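손목시계형 LCD 게임기, 배터리 갈고 나서 화면 일부가 안 나와요 (퀴즈 문제로도 쓰고 싶습니다)

올린이: Keisha Rosenthal
2018년 12월 21일
분류: 취미 > 레트로 게임 > 휴대용 기기

안녕하세요! 퀴즈 동호회에서 문제 내는 걸 맡고 있는 사람입니다. 다음 모임이 2월이라 아직 여유는 있는데, 이번 주제가 '팔에 차는 게임'이라서 벌써부터 들떠 있어요. 자료 찾다가 결국 실물까지 하나 사 버렸습니다. Honano라는 회사에서 나온 손목시계형 LCD 게임이고, 케이스 뒷면에 Kosteck이라는 이름도 같이 찍혀 있어요. 동네 벼룩시장에서 데려왔는데 상자는 없고 본체랑 줄만 있었습니다.

살 때는 완전히 먹통이었어요. 뒷면 나사 풀고 새 단추형 건전지를 넣었더니 '삑' 소리가 나는 거예요! 그 순간 진짜 소리 지를 뻔했습니다. 그런데 기쁨도 잠시, 시계 숫자의 오른쪽 절반이 안 보여요. 게임 모드로 바꾸면 주인공은 나오는데 떨어지는 공이 화면 오른쪽으로 가면 사라집니다. 소리는 계속 나니까 게임 자체는 돌아가고 있는 것 같아요. 맞으면 맞았다고 삑삑거리고 점수도 올라가는데, 점수 끝자리는 또 안 보이고요.

제가 해 본 건 이 정도입니다.

건전지를 한 번 더 새것으로 바꿔 봤고(똑같아요), 접점을 마른 면봉으로 닦아 봤고, 버튼을 전부 동시에 눌러 초기화도 해 봤습니다. 초기화는 되는 것 같은데 화면은 그대로예요. 신기한 건 유리 오른쪽 가장자리를 엄지로 꾹 누르면 아주 잠깐 숫자가 나타났다가 사라진다는 점이에요. 이게 단서가 될까요?

그리고 하나 더 여쭤볼게요. 퀴즈 문제로 "Honano가 만든 이런 종류의 물건을 무엇이라고 부르는가?"를 내려고 하는데, 자료마다 부르는 말이 달라요. 손목 게임, 게임 시계, 게임 워치... 정답을 어디까지 인정해야 나중에 말이 안 나올까요? 저희 동호회 분들이 정답 판정에 꽤 진심이라서요 ㅎㅎ 작업은 주방 식탁에서 하고 있고, 장비는 정밀 드라이버랑 핀셋, 면봉, 지우개가 전부입니다. 납땜은 해 본 적 없어요. 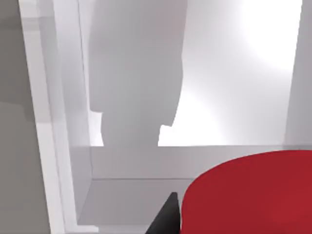

답변 3개 (추천순)

Cheng-en Chung
활동 지수 1,000 | 레트로 휴대용 게임, 전자시계

와, 엄지로 누르면 나온다니 정말 좋은 소식이에요! 그 한 줄이 제일 중요합니다. 액정이 죽은 게 아니라 액정과 기판 사이의 연결이 약해졌을 가능성이 아주 높거든요. 저도 이런 시계를 여러 개 만져 봤는데 한쪽만 안 나오고 눌렀을 때 잠깐 살아나면 대부분 접촉 문제였어요.

이런 시계들은 액정에 전선이 붙어 있지 않은 경우가 많아요. 대신 줄무늬가 아주 촘촘한 고무 막대가 액정 유리와 기판 사이에 끼어 있습니다. 흔히 '제브라 고무'라고 불러요. 전기가 통하는 층과 안 통하는 층이 번갈아 쌓여 있고, 위에서 적당히 눌러 줘야 신호가 전달됩니다. 오래되면 고무에 때가 끼거나, 뒷뚜껑을 열고 닫을 때 기판이 살짝 들려서 한쪽이 뜨기도 해요. 건전지 갈고 나서 발견하신 거라면 후자도 충분히 의심해 볼 만합니다.

저라면 이렇게 하겠습니다.

먼저 건전지를 빼세요. 그다음 뒷뚜껑 안쪽의 작은 나사들을 살살 조여 봅니다. 기판을 누르고 있는 나사가 헐거우면 그것만으로 끝나는 수도 있어요! 억지로 돌리지는 마세요. 플라스틱 나사산은 한번 뭉개지면 정말 골치 아픕니다.

그래도 안 되면 기판을 꺼내야 하는데, 꺼내기 전에 꼭 휴대폰으로 사진을 찍어 두세요. 특히 부저에 닿는 작은 스프링! 이 녀석이 툭 튀어 나가면 바닥을 기어 다녀야 합니다. 저는 넓은 쟁반에 흰 수건을 깔고 그 위에서 작업해요.

고무 막대를 찾으면 핀셋으로 세게 집지 말고 가볍게 들어 올려서 방향을 기억해 두세요. 앞뒤가 바뀌어도 되는 것도 있지만 원래대로 넣는 게 마음 편합니다. 보풀 없는 천에 이소프로필 알코올을 아주 조금만 묻혀서 고무의 윗면과 아랫면, 액정 유리 끝, 기판의 접점을 닦아 주세요. 알코올이 편광 필름에 닿으면 얼룩이 질 수 있으니 유리 끝만 닦는 게 좋습니다. 완전히 마른 다음에 조립하시고요.

지우개는 기판의 금색 접점에는 살짝 써도 괜찮지만, 검은 탄소 인쇄 접점에는 절대 쓰지 마세요. 벗겨집니다. 제가 첫 번째 시계를 그렇게 보냈어요 ㅠㅠ

조립할 때는 나사를 한 개씩 끝까지 조이지 말고, 대각선으로 조금씩 번갈아 조이세요. 그래야 고무가 고르게 눌립니다. 9자리 표시가 전부 나오는지 보려면 건전지를 넣은 직후를 잘 보세요. 모든 칸이 한꺼번에 켜지는 기종이 꽤 있어요. 그 화면이 나올 때의 짜릿함이란! 꼭 맛보시길 바랍니다.

혹시 연결부가 고무가 아니라 얇은 갈색 필름이면 얘기가 달라져요. 그건 열로 붙인 거라 알코올로 닦는다고 살아나지 않습니다. 그럴 때는 손대지 마시고 내부 사진을 여기 올려 주세요. 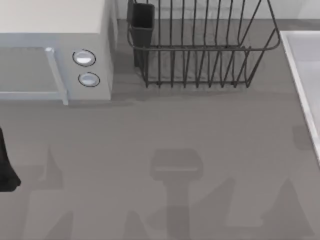 Declan Greenwood
활동 지수 110 | 퀴즈 출제, 보드게임

고장은 윗분 말씀 들으시면 되고, 저는 퀴즈 쪽이 너무 반가워서 들어왔습니다! 저도 출제를 오래 했는데 이런 문제가 제일 재밌으면서 제일 위험해요.

지금 문장대로라면 판정 시비가 100퍼센트 납니다. '이런 종류의 물건'이 손목시계인지, 전자 게임인지, 둘을 합친 건지 듣는 사람마다 다르게 생각하거든요. 저라면 종류 이름을 묻지 않고 종류를 먼저 알려 준 다음 회사를 묻겠습니다. 예를 들면 이런 식이에요.

"시간을 보는 기능과 간단한 LCD 게임을 한데 넣어 손목에 차도록 만든 제품입니다. 사진 속 제품을 만든 회사는 어디일까요?"

이러면 답이 고유명사 하나로 떨어집니다. 단, 뒷면에 이름이 두 개 찍혀 있다고 하셨죠? 이게 함정이에요. Honano가 만들고 Kosteck이 수입했을 수도 있고, 그 반대일 수도 있습니다. 저도 둘의 관계는 모르겠어요. 확인이 안 되면 문제를 "뒷면에 적힌 두 이름 중 하나를 말하시오"로 바꾸면 깔끔합니다. 2점짜리로 내고 둘 다 맞히면 만점을 주는 것도 좋고요!

종류 이름을 꼭 묻고 싶으시면 '손목 게임', '게임 시계', '손목시계형 게임기'는 다 인정하세요. '게임 워치'도 인정하는 편이 나은데, 접이식 휴대용 게임기를 떠올리고 그렇게 답하는 분이 꼭 있습니다. 그래서 문제에 '손목에 차는'이라는 말이 반드시 들어가야 해요. 참고로 그냥 '시계'라고 답하는 팀이 나오면 "조금 더 구체적으로 말씀해 주세요"라고 한 번만 되물어 주는 규칙을 미리 공지해 두시고요.

보너스 문제로 소리만 들려주는 것도 추천합니다! 화면이 반만 나와도 삑삑 소리는 멀쩡하다면서요. 마이크에 대고 한 판 하시면 다들 뒤집어질 거예요.

Ilse De Smet
활동 지수 9 | 새내기

저는 Wirkutis 시계인데 비슷한 증상이 있었어요. 유리랑 테두리 사이에 종이를 접어서 끼웠더니 나왔습니다. 한번 해 보세요~ 건전지도 싼 건 쓰지 마시고요.

댓글

Cheng-en Chung: 종이는 임시로는 괜찮은데 너무 두껍게 접으면 액정에 금이 갈 수 있어요! 끼우실 거면 얇은 걸로 한 겹만, 그것도 기판 뒤쪽에 넣는 걸 권합니다. 금속이나 은박은 합선 위험이 있으니 안 돼요.

Ilse De Smet: 앗 저는 영수증 접어서 넣었는데 빼야겠네요.

Keisha Rosenthal: 세 분 모두 정말 감사합니다!! 방금 열어 봤는데 고무 막대 맞아요, 분홍색이고 옆에 검은 줄이 있어요. 기판 나사 하나가 헛돌 정도로 풀려 있어서 조였더니 숫자가 거의 다 돌아왔습니다. 점수 끝자리만 아직 흐릿해요. 알코올은 내일 약국에서 사 올게요. 퀴즈는 Declan 님 문장으로 가되 두 이름 다 정답 처리하기로 했습니다. 소리 문제도 무조건 넣을 거예요!

Declan Greenwood: 최고 점수는 몇 점까지 가셨어요? 그것도 문제로 내 주세요 ㅋㅋ

Keisha Rosenthal: 110점이요. 공이 점점 빨라져서 거기서 매번 죽어요. 화면 다 고치고 다시 도전합니다!

Everett Haddad: 지나가다 봅니다. Prasertsri에서 나온 것도 속 구조가 똑같아요. 고무 길이만 조금 다르니까 부품용으로 사실 거면 길이부터 재 보세요.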